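Notebook, February
Bench 2, hand-held grippers, Mak pair

Starting a fresh entry for this because the old one has turned into a list of things people believe about the left-hand tool. I would like one place where only what was measured or seen goes in, and where guesses are marked as guesses.

The fault as reported. In bedding and laundry recordings, the opening width logged by the left gripper drifts away from the real opening. The operator closes the fingers fully, the pads meet, and the log says there is still a gap. Kelly Guimarães noticed it first when she replayed a folding run and the arm let go of a pillowcase it was meant to be holding. The arm did what the log told it to. The log was wrong.

The first explanation going round was "soft pads". The second was "operator not squeezing hard enough". The third, from the Plamness support people, was "software version", which is what they said about the broken trigger spring as well. None of the three came with a measurement attached.

What I did first

Left tool in the vice, gauge block of 8 mm between the pads, trigger tied down with a cable tie. Logged for ten minutes. Flat line, no drift at all. Swapped to the right tool. Same. So on the bench, cold and still, both are fine and anyone who wanted to could close the ticket here. Somebody had in fact closed it once, with the words "cannot reproduce". I reopened it.

Then cycled the left tool by hand, open and shut, 100 times, checking against the block at the end. Error small enough that I would argue with anyone who called it a fault. Another 100. Still small, but the same sign as before. Noise ought to go both ways and I don't like it when it doesn't.

After 300 cycles the logged width with the block in place was out by 1.1 mm. Left it to sit over lunch and came back: still out by 1.1 mm. It didn't recover, so I am not inclined to believe in rubber creep in the pads. Soft things come back, at least partly. Something had moved and stayed moved.

Ozan's view is that the pivot bolts are working loose. He put a paint stripe across each bolt head and the plate next to it, on both tools, and we ran another set. No stripe broken. He was disappointed and I was a bit smug, which I shouldn't have been, having no better idea at that point.

Taking it to where it goes wrong

Bench cycling is a poor copy of how these get used. Nobody at a bench twists their wrist, reaches across a mattress or drags a fold of fleece sideways with the tips. The complaints nearly all come from bed work, so I set the next trials up over a made bed with the checked sheet and the pink fleece, a cardboard box to pack into, and a plain rule: same five moves in the same order, left and right tools swapped between hands halfway through. The swap matters. If the fault follows the hand, it is how we use it. If it follows the tool, it is the tool.

Both tools were opened and held still over the sheet before each set, so there would be a clean starting width in the log. I also wanted the blue pads and the linkages in view from the start, to have something to compare against when the numbers begin to wander.

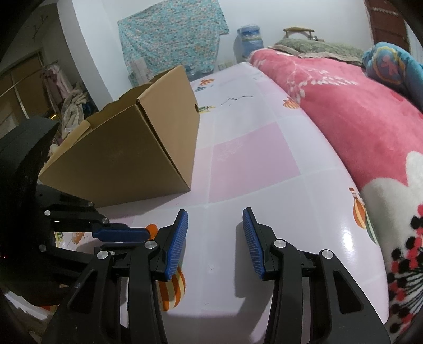 Results from the bed trials

Set one, usual hands. Left tool out by 0.7 mm at the end. Right tool fine.

Set two, usual hands. Left tool out by a further 0.6 mm. Right tool fine.

Set three, swapped. The bad tool was now in the right hand and went out by 0.9 mm. The good tool in the left hand was fine.

So it follows the tool. I want that written down plainly, as there have been two messages this month suggesting the operators need retraining. They don't. Kelly ran set three without knowing which tool was which (I had taped over the labels) and got the same answer.

Also worth noting: the error grew quicker over the bed than on the bench, with far fewer cycles. The move that did most of it was number four, the sideways drag with fleece between the pads. Numbers one and two, plain open and close on the sheet, hardly changed anything. I only checked the width between moves in sets two and three, so this rests on two runs and I would like more before I lean on it.

Opened it up

Took the left tool apart in the afternoon. The position sensor reads off a small magnet glued into the end of the trigger shaft. Under the loupe the glue ring had a crack in it, and with tweezers I could turn the magnet a few degrees with no effort. It stays wherever you leave it, by friction. That would fit an error which builds up, always in one direction, and doesn't come back after lunch.

Why sideways drag would do it faster: guess only. Ozan thinks side load on the fingers makes the shaft flex and the magnet rub on the sensor housing. There is a faint shiny arc on the housing, which he takes as proof. I take it as a shiny arc. The right tool has one as well, fainter, and its magnet is solid.

Opened the right tool for comparison. Glue is a different colour. Ours came from Zudport in two deliveries and I can't tell from the paperwork which tool came in which. Asked them. Reply so far is that both deliveries are "to the same specification". That may be so. The glue is still a different colour.

The repair

Cleaned the old glue off with a scalpel, roughened the pocket, refitted the magnet with two-part epoxy and a scratch line across magnet and shaft so we can see if it turns again. Left overnight under a lamp. Recalibrated next morning with the gauge block.

300 cycles on the bench: error below what I can measure with the block. Scratch line straight.

Three sets over the bed, including a lot of move four: no drift I would report. Scratch line straight.

I would like to call it fixed. But a fresh glue joint ought to survive a morning, and the original one survived for months before anybody complained. Vitton's data sheet for the sensor says the part is good for years, and I'm sure it is. The sensor was never the trouble. I'm not calling it done until the tool has been through 2,000 cycles with the line checked at the end of each day. Ozan has agreed to rig the bench cycler with a side load, so that it does something a bit like the drag. He thinks this is overkill. Fine.

The safety side

I had to push to get this added to the ticket. The attitude has been that a wrong width only spoils data. With a policy that has learnt from bad widths, the arm believes it is holding something when it isn't, or keeps squeezing when it should have stopped. With a pillowcase that is a nuisance. We have people planning to do mugs and kettles with the same pair next month.

The grip force limit on the arm wouldn't have caught it. It was set from the logged widths. I checked this twice, hoping I had misread the config. It needs to come from motor current, or from anything that doesn't pass through the same magnet.

Until that is changed:

No replay on the arm of anything recorded with the left tool before the repair.
Nobody's hands inside the arm's reach during replay, and that includes "just straightening the sheet".
Gauge block check at the start and end of each recording session, both tools, numbers written on the sheet by the charger. Out by more than 0.5 mm, the session is set aside.

The old recordings

Up to 300 of them may be affected. I have been asked whether we can correct the widths afterwards by finding the moments when the fingers are fully shut and shifting everything to match. Possibly, for recordings where the fingers do shut fully and nothing is between the pads. In bed work there is nearly always cloth between the pads, and a folded fleece has a thickness of its own. A correction that treats fleece as zero would make the numbers look tidy and still be wrong. I would sooner lose the recordings than trust them on that basis, but Kelly wants to try it using only the moments between picks and I said I'd look at what she gets.

If she does, please test it on the three bed sets from this entry. We have block readings for those, so there is a right answer to check against.

Open items

Ozan: side load on the cycler. Paint stripes to stay on the bolts.
Kelly: trial correction, bed sets one to three first.
Me: force limit from motor current. Chase Zudport about the glue, again. Open the two spare tools and look at the magnets before anyone takes them out.

Later, 16:40. Opened the first spare. Magnet turns with tweezers. It has never been used. Same glue colour as the bad one. Haven't opened the second spare yet, out of epoxy.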